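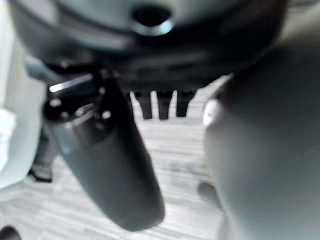 3. Course Setting and Project Work

3.1 The manipulation course at Fumidley

The study was carried out within the fall offering of Introduction to Robot Manipulation, an elective for third-year and fourth-year students at Fumidley College. The course has no separate laboratory hour. Students attend one lecture a week and book time in the robotics room on the second floor of the Harnberg Building, where they work in teams of 2. Teams were formed by the instructor in September on the basis of a short intake form that asked for prior programming courses, prior shop experience, and weekly availability. Requests to work with a particular partner were not considered, and students were told this before they enrolled.

The project runs the length of the semester. Each team is asked to teach a robot arm to pick up a household object from a low surface and place it in a bin, using demonstrations that the team members record themselves. The choice of object is left open within limits set out in the course handbook: it must fit within the opening of the gripper, it must not be breakable, and it must not contain liquid. Earlier offerings of the course used a fixed set of plastic blocks. The open choice was introduced in the present offering after several students wrote in their course evaluations that the blocks gave them little to decide.

Project work is graded on a written log, a final demonstration, and a report. The log is the main source of data for this paper. Students write in it at the end of every booked session, and the entry is expected to state what was attempted, what was recorded, and what the team intends to change before the next booking. Entries are submitted through the course site and cannot be edited afterward. A team that wishes to correct an earlier entry does so by adding a new one.

3.2 Recording of demonstrations

Demonstrations were recorded with the Carnwood toolkit, a set of scripts written over several years by teaching staff and former students of the course. The toolkit saves the joint positions of the arm, the state of the gripper, and the video from a small camera mounted at the wrist. A student guides the arm by hand while the partner starts and stops the recording and labels the result. Partners are required to change places during each session. In practice the log entries show that many teams did so only in the first weeks, a point taken up again in Section 5.

The view from the wrist was unfamiliar to nearly all of the students. In the frame reproduced in Figure 2, a dark gripper finger and a pale gripper part lie very close to the camera and are well out of focus, and the room is seen mainly through the gap between them. A stretch of plank floor and three dark legs can be made out beyond. Students who had planned their task while standing beside the robot had often assumed that the camera would see what they saw. Their early logs describe objects that were "in front of the gripper" with no note of whether the object was visible in the recorded video.

Figure 2. View from the wrist camera. The dark finger and the pale gripper part border the gap through which the floor is visible.

For this reason the second assignment of the semester asks each team to review its own recordings before any training is attempted. Team members watch the video separately and mark the moment at which the target object first becomes visible, the moment at which it is last visible, and any interval in which it is hidden by the gripper. They then compare marks and write a short statement on the differences. The assignment carries few points, and some teams treated it lightly. Others returned to the room and recorded their full set again from a changed starting position, although the assignment did not ask them to.

Lighting was a second matter that students came to through their own recordings. The wrist camera adjusts its exposure automatically, and dark parts close to the lens can leave the background pale and washed out. One team had chosen a beige sponge as its object and found that it was hard to tell from the floor in much of the video. The team considered changing the camera settings, which the handbook permits with staff approval, and in the end placed the sponge on a sheet of blue card. The report from this team discusses the decision at length and was judged by both graders to be among the strongest submitted.

3.3 Data collected

By the close of the recording period on Fri 13 November, the teams had submitted 907 demonstrations. A demonstration was counted if it contained both arm data and video and if it had been labeled by the team. Recordings stopped by the emergency switch were kept in the archive but left out of the count. The archive also holds short test recordings made during the safety session at the start of the semester, and these were left out as well.

From the submitted demonstrations, 350 were drawn at random for close reading by the research team. Each was viewed in full by 2 readers, who recorded the visibility of the target object, the direction of approach, and whether the label given by the students matched the video. The readers worked from a written guide and did not know which team had made a given recording. Where they disagreed, the recording was discussed at a weekly meeting and a single code was agreed upon - the original codes were retained so that agreement could be reported.

Log entries were handled separately. Rania El Sherbiny, who had no part in teaching or grading the course, prepared the entries for analysis by removing names and replacing them with team codes. The key linking codes to teams was held by her until final grades had been released. Students could decline to have their logs used, and were informed in writing that the teaching staff would not learn of the decision during the semester.

3.4 Role of the teaching staff

Staff support during booked sessions was limited by design. A teaching assistant was present in the robotics room to enforce the safety rules and to assist with faults in the equipment, but was asked not to suggest changes to a team's task or its recording plan. Questions about the task were to be brought to the weekly lecture, where they could be heard by all teams. The assistants reported that this rule was difficult to keep, most of all late in the evening, when a team might be about to record a long series of demonstrations from a position in which the object could not be seen.

Replacement parts were supplied through the Gamage Workshop, which serves all engineering courses at the college. Teams were permitted to request a change of fingertip once during the semester. Such a request had to be supported by at least one log entry describing the problem, and demonstrations recorded before and after the change had to be labeled accordingly. The labels were not always applied in a consistent way, and demonstrations for which the fingertip could not be established are treated as a separate group in the analysis that follows.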